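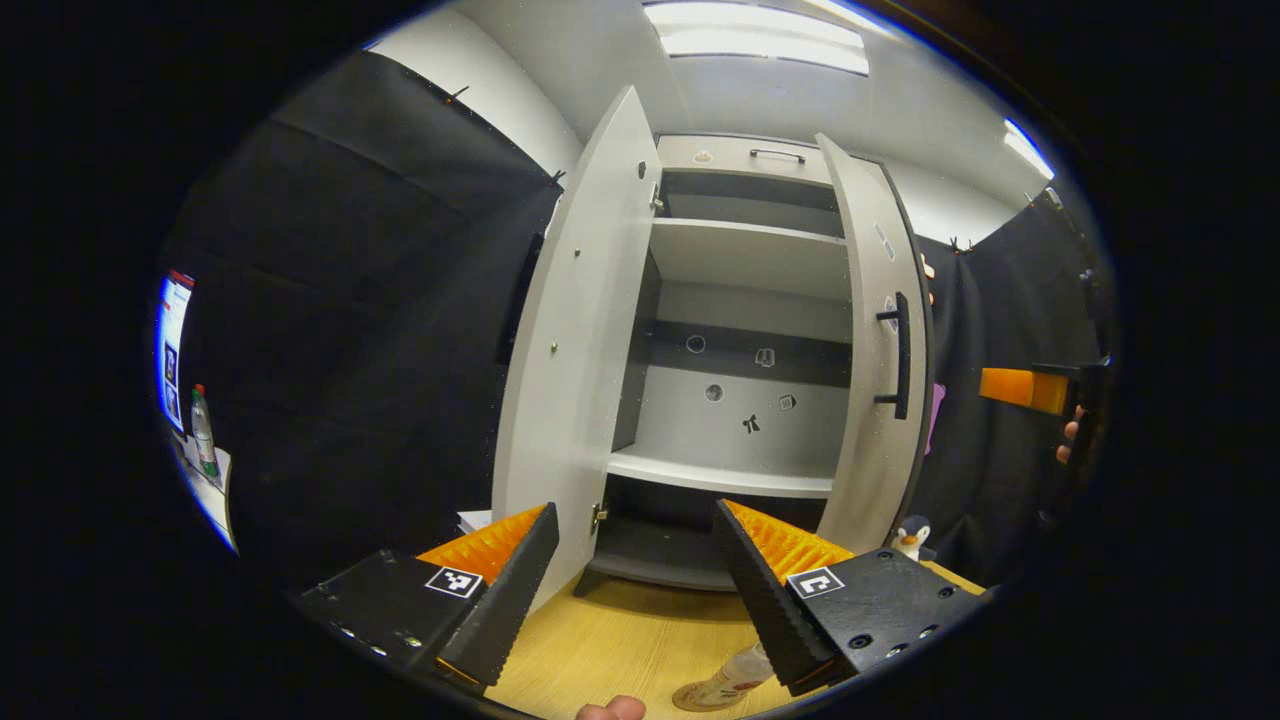 Tall cabinet with both doors open, hand-held gripper in front

Budgeting for hand-held grippers: what else do we need to buy?
Posted by budon_lab, January 2026

We are a small group putting together an equipment request for recording cabinet tasks (open the doors, take something off a shelf, put it back, close up). The plan is hand-held grippers first and a robot arm later, if the money comes through in March. The quote from Ginley for two grippers with cameras, mounts and one set of spare fingers is $2,689. What I can't work out is the rest. Do people buy a cabinet just for this, or use whatever is in the building? And how much should go to things that wear out? We are planning on 200 recordings to start with.

Restholm_Rick
Buy the cabinet. We used the one in our break room and it was a mistake. People kept putting cups in it and moving the shelf, and the recordings didn't match from one week to the next. Ours came secondhand for $60 and it has been fine. A tall one with two doors and a closed compartment on top gives you more tasks for the same floor space. Check two things before you pay:

Handle type. A bar handle is easier to hook with a finger than a small knob. Measure the gap behind it and compare it with your finger thickness.
Door swing. Tall doors opened wide take up a lot of floor. Tape it out first, and add room for the person holding the gripper.

If the back panel is plain gray or white, put a few stickers on it. Ours tracked badly with the doors open until we did that. Black curtain for the walls is worth having too, and you can hang it yourself.

For wear parts, put in for a second set of finger pads now. Shipping on a small order costs nearly as much as the pads. Print the markers yourself and keep extras in a drawer.

tapemeasure
just get the arm first, you will end up buying it anyway

yurchenko_user
I would not get the arm first. We did, and it sat in the crate while we sorted out the floor space and power.

On the budget, I agree with most of what Rick wrote. I would add storage, which we forgot. We filled our first drive after 54 recordings and had to stop and order more. Do ten test recordings, look at the file sizes and work up from there before you send in the request. Also ask Ginley if the spare fingers come with pads already on. With the Yurchenko set we bought they did not, and that was a separate line on the invoice.

Small objects to pick up cost next to nothing. Bottles, blocks and toy figures will all do. Get two of each in case one goes missing.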